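Unit 7: Rogue Security Software
Instructor: Marlene Fraser

7.1 Definition
Rogue security software imitates a virus scanner. It reports infections that do not exist and asks for payment to remove them.

7.2 Common signs
A scan of a full disk finishes in seconds.
The count of threats changes each time the window opens.
Task Manager and the installed scanner will not start.

7.3 Removal, lab order
1. Disconnect the network cable.
2. Restart in Safe Mode.
3. Record startup entries before deleting any of them.
4. Run the offline scanner from read-only media.
5. Check proxy settings and the hosts file.

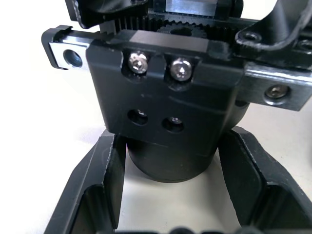

7.4 Reading for September
Course reader, pages 91 to 104.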